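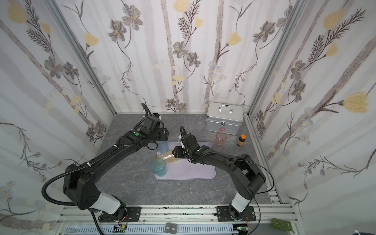

Gobelets en plastique : vous les lavez ou vous les jetez ?

benvinda_s
Bonsoir tout le monde, je relance le vieux débat de l'été. J'ai ressorti les gobelets en plastique translucide pour le goûter de vendredi (des bleu clair, des rose saumon, des blancs) et je les ai mis sur le plateau blanc avant de faire le tri. J'hésite franchement. Ils ne sont pas fendus, mais les blancs à picots, ceux avec plein de petites bosses sur la paroi, ils accrochent toutes les saletés possibles. Chez moi ils dorment dans le cellier depuis août, sans couvercle, bien fait pour moi. Vous frottez avec quoi ?
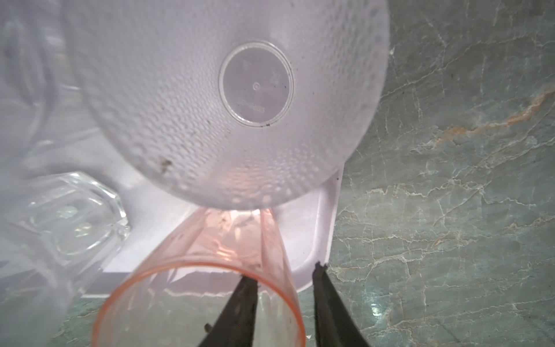 Le blanc à picots et un rose, sur le plateau. Regardez les petits points noirs.

Murray.Sutcliffe
Ah oui quand même ! Pour moi c'est poubelle. Un gobelet comme ça coûte trois fois rien et tu vas passer ta soirée dessus avec une brosse à dents.

kirsty_m
Pas d'accord du tout Murray, on ne jette pas un gobelet pour trois poussières. Benvinda, tu les fais tremper 20 minutes dans de l'eau tiède avec du liquide vaisselle, tu passes une brosse à biberon à l'extérieur (oui oui, à l'extérieur, les poils entrent bien entre les bosses) et tu rinces. J'ai fait toute la vaisselle de la kermesse comme ça, 108 gobelets, j'avais les doigts fripés jusqu'au dimanche mais ils ont resservi.

Murray.Sutcliffe
108 gobelets à la brosse à biberon, tu m'excuseras mais je préfère encore boire à la bouteille.

keithB
Quelqu'un a essayé le lave-vaisselle ? Panier du haut, programme court. Les miens sont des Vundby, lisses, ils sortent nickel. Par contre j'avais des Zornico roses qui ont gondolé dès le deuxième passage, on ne pouvait plus les empiler. Il y a un petit sigle moulé sous le tien, on dirait, et une ligne de caractères minuscules. Ça dit quoi ?

benvinda_s
Alors j'ai mis mes lunettes, j'ai pris la lampe du téléphone, et je n'arrive toujours pas à lire la ligne. Donc je ne tente pas le lave-vaisselle, j'en ai déjà fait fondre assez dans ma vie.

Kiri T.
Coucou, j'arrive avec mon grain de sel : le plus pénible chez moi c'est le rangement. J'empile toujours par couleur, les bleus ensemble, les roses ensemble, et à l'envers sur un torchon. Si tu les emboîtes encore mouillés, c'est la ventouse assurée et tu te retrouves à tirer dessus comme une folle dix minutes avant que les invités débarquent !!

kirsty_m
+1 pour le torchon. Par contre par couleur, bof, je mélange tout et les enfants choisissent.

keithB
Ah non, chez nous si on mélange c'est la guerre pour le rose.

Kiri T.
Et tu as une boîte pour les ranger après ? J'ai pris une Trisham avec couvercle, 2 piles côte à côte, plus un grain de poussière depuis.

benvinda_s
Non, un carton ouvert, d'où le désastre. Bon, trempage ce soir, brosse à biberon empruntée à ma sœur, et je regarde pour la boîte. Murray, si ça rate tu auras le droit de te moquer.

Murray.Sutcliffe
Je prends note. Tu nous diras pour la brosse, j'ai 3 carafes à picots qui attendent au garage et que ma femme refuse de me laisser jeter.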